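The Town That Kept Its Yellow Trams

By Stellan Söderlund
15 Dec 2021

When I moved to Dellham, the woman who rented me the room gave me a key, a towel and a tram ticket. The ticket was already stamped. She told me to keep it anyway, for luck, and I have it still in my wallet behind the bank card.

The tram line in Dellham was opened in 1932 and it goes from the river port up to the hill quarter that everyone calls Greteo, after a quarry which is closed a long time. It has 11 stops. A person in good health can walk the whole way in less time than the tram needs in the morning, and many do. Still the cars are full. I have asked many passengers why, and the answer I like best came from a retired baker, who said that on the tram he does not have to decide anything.

The cars are yellow. The first owners of the line bought a paint that was left over from a shipyard, and there was so much of it that two generations of painters used nothing else. When the city took over the line, it wanted to change to gray and blue, as on the buses. Letters began to arrive at the town hall. The archive keeps 234 of them in a gray box, and I spent two afternoons there, reading. One is from a school class. One is only a piece of yellow cardboard with a name under it. The gray was never mentioned again.

What surprised me more is how far the color has walked away from the rails. The bakery at the fourth stop has a yellow door. The football club plays in yellow, very badly this season. In Gatchalian, the café beside the depot, the cups are yellow and the owner gets angry if you ask for a white one. Also in the newer workplaces of the port, where there is no old paint to be found, I catch myself looking for it.

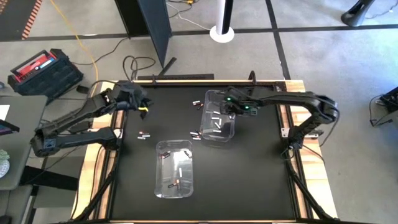 A small yellow object in the gripper of the left arm, with two clear bins on the black tabletop.

The present paint is mixed by a small firm, Florkia, which has its workshop behind the port market. The manager showed me the recipe book, but not so near that I could read it. The old paint contained lead and could not be used any more, so the firm had to find the same yellow by other means. They made test boards and hung them outside through a whole winter. In January, with snow on the ground, every one of them looked wrong. By summer the painters had chosen one, and they argue about it until today. The older drivers say it is a little too green.

I rode with one of these drivers on the first car of the morning. It was dark and the windows were wet on the inside. He has driven the line for most of his working life and he greets the stops with a small movement of the hand, as one greets neighbors. At the market stop two women came in with boxes of leeks and sat down without speaking. On the steep part below Greteo he puts sand on the rails, and you hear it under the floor, a dry sound like somebody is eating toast.

Next year the city wants to order 4 new cars. They will be lower, with more room for wheelchairs and strollers, and the doors will close by themselves. The drawings hang in the window of the ticket office. People stop to look at them, and one evening I stopped too. A boy beside me asked his father if the new ones would have the bell. The father read the whole text on the wall, slowly, from the top, and said it was not written there.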